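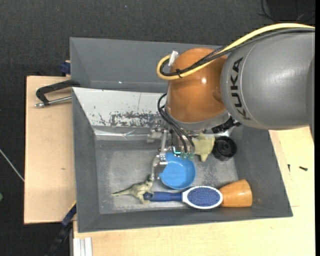 Setting up a bin-picking run for the Kindum club

These notes are for new members of the student robotics group. You should already have done the arm safety session with Muthoni Barasa. If you haven't, stop at step 2.

1. Clamp the bin. It must not slide when the gripper pushes against a wall. Use a C-clamp at the edge and pull on the bin by hand to check it. If it shifts at all, do it again.

2. Clear the table. Loose screws and offcuts of profile go back in the drawer before the run.

3. Check the cables. Jog the wrist slowly through its full range with the cables attached. The loop by the joint needs enough slack to turn, but it shouldn't hang low enough to catch the rim. Replace any zip tie that has slipped.

4. Choose the objects. Mix the shapes. A bowl, a hairbrush, a toy dinosaur and a cup on its side make a fair set: the bowl can be taken by the rim, the brush is long and flat, and the cup may roll. Don't line them up. Some should touch, as they would if tipped in.

5. Load the grasp program. It's in the Drelarov folder. Set the speed to the lowest value and keep one hand near the stop button. The first two picks are always done at this speed.

6. Run and record. Write down the object, where the finger made contact and whether the lift held. A drop counts as a miss even if the object lands in the second bin. After two misses on the same object, move on to another and come back to it later.

7. Finish. Park the arm, close the air valve and copy your sheet into the shared table. Idalina Quintela goes through the entries each February, before the team picks its competition set.

If the gripper stops above an object and won't close, check the air supply first, then the fittings at the ends of the hoses. Leave the brackets alone unless Idalina is in the room.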